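Anyone else unconvinced by daily affirmations?
Forum: Habits and Mindset

marrowbone_jo
Posted 7:42 am

Finished the Drirero confidence course last night. 40 sessions, most of them a man with a soft voice telling me I am enough. I did every one, in order, with the workbook. I filled in the little ladder at the start and again at the end, and my score went up by 16 points.

I don't feel any different. I still rehearse phone calls before I make them. I still rewrote a two-line email to my manager five times this week. What I have learned is which answers make the ladder go up.

Did it work for anyone here, and how would you know if it had?

Tukside
Posted 8:15 am

It worked for me, sorry. I was skeptical too, but saying the lines out loud in the car did something after a few weeks. I interrupt myself less. My sister noticed before I did.

Maybe you went in wanting it to fail?

marrowbone_jo
Posted 8:31 am

I paid for it, so no, I wanted it to work very much. "You didn't believe hard enough" is what every one of these programs says when somebody asks for a refund.

Jaanus Stankevičius
Posted 9:04 am

I would look at where the numbers come from. The sales page says 2,131 people enrolled and 1,004 "reported greater confidence." So what happened to the other 1,127? Did they report less, or the same, or did they quit in week two and never open the survey? The page doesn't say. I wrote to ask and got a discount code.

I'm not saying Tukside is wrong about Tukside. People change for all kinds of reasons, and a course may happen to be running at the time. I got a lot calmer the year I did the Mac Carthaigh workbook, and I also changed jobs that year and started sleeping. I could not tell you which one did it. My money would be on the sleep.
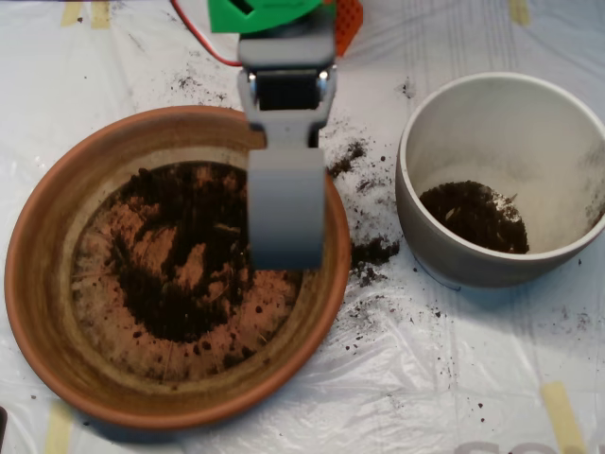 The other thing that bothers me is the idea of one big tank of confidence that you fill up with nice sentences. I can argue with a contractor all day. Put me at a dinner with my wife's old college friends and I can't finish a story. No line in the mirror covers both of those. What helped with the dinners, a little, was going to more dinners and leaving early when I'd had enough.

pell_and_co
Posted 9:50 am

Agree with Jaanus on the survey, disagree on the rest. "Just go to more dinners" is fine if you're mildly shy. When I was at my lowest I could not have gone to one dinner. Repeating a sentence was the only thing on the list I could manage, and it got me as far as calling a counselor.

Jaanus Stankevičius
Posted 10:12 am

Fair, and I shouldn't have made it sound easy. But then the counselor is what I'd put on the sales page.

pell_and_co
Posted 10:20 am

The counselor doesn't have a sales page, she has a waiting list.

Ernach
Posted 11:37 am

Has anyone tried writing down things they did, with no adjectives? "Called the dentist. Said no to the extra shift." I've kept that up since November. I can't prove it does anything either, but at least everything on the list is true. The affirmations always felt like lying to myself - and I'm a bad liar.

Tukside
Posted 12:05 pm

That's still an affirmation, you've just made it boring.

Ernach
Posted 12:09 pm

I like boring.

marrowbone_jo
Posted 12:48 pm

I might try the boring list. It's free and there's no ladder. First entry: asked Drirero for my money back. I only rewrote that email twice.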